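Home | Newsletter | Back issues | Write to us

Will a robot clear my table? Not this week

I promised in July that I'd come back to the question half of you keep emailing me about, which is when we can all stop doing chores and let a machine get on with them. So I've spent more evenings than I'd like to admit reading, ringing people up and glaring at my own kitchen. It's a mixed picture, I'm afraid, but a more interesting one than I expected.

Start with the shop floor, where things are a good deal further along. I went to see Tullio Leone, who runs the packing side at Benedetti, and he let me stand behind the yellow line for a whole morning. They have 2 arms on the boxing line and they're lovely to watch, very calm, very sure of themselves. But every box comes down the belt the same way round, at the same height, in the same light. Tullio told me that when they changed the tape on the lids, only the tape, the whole line sulked until lunch. He still has people at the returns bench, where things come back in carrier bags and old shoe boxes with bits missing. I asked if a machine would ever do that job and he laughed for quite a long time.

And returns, when you think about it, is what a house is like all day long. Nothing comes down a belt at home. You get the odd sock, the lid that fits none of the tubs, a bottle lying on its side with the cap half on (or not, you have to check). You and I look at a messy table and know without thinking what gets grabbed round the middle, what gets lifted by the handle and what had better be left till last. We also know what's rubbish! My own view is that this last one is the hardest of the lot. A scrap of paper might be a wrapper or it might be somebody's phone number.

I put all this to Nerea Quintana, who worked on grippers at Leler before she went over to teaching. She was kinder about it than I was. Two fingers will do for more than you'd guess, she said, and soft pads help a great deal with things that are slippery or an awkward shape. The trouble comes earlier, in choosing. Which thing first? From which side? What happens to the thing underneath when you pull? 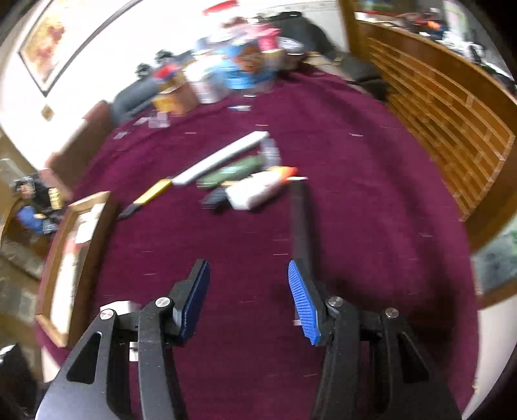
She reckons picking up a single known object is close to solved, and that a whole table, with everything going back where it belongs, is years off. She wouldn't say how many years and I did push. What she did say is that the learning has to come from ordinary homes, with ordinary clutter in them, and lots of it, because a tidy laboratory bench teaches a machine about tidy laboratory benches.

So can you buy anything now? The Jeltisell people are taking names for a tidying arm at 800 a go, and I'd keep my money in my pocket. In the film they put out it moves a mug, then another mug, and then the film ends. I've written to ask what it does with a fork and I'll let you know if I hear back. Vacuum robots I do like - mine has been going up and down the hall for ages and only eats the rug fringe now and then.

Next time I'm off to Skiladau to see a laundry where they've been trying out a folding machine. I'm told it's very good with towels and hopeless with fitted sheets, so it already has a lot in common with me.

Comments

Glenys Morgan
My grandson says they'll be doing it all in ten years. He is fifteen and has never cleared a table, so I don't know where he gets his figures.

Remo Lombardi
I worked a returns bench for a long while and Tullio is right to laugh. Somebody once sent back a kettle with the tea still in it. Let's see an arm deal with that.

Carmela Negri
Please do ask at the laundry about duvet covers. I'd pay 300 tomorrow for something that would just find the corners.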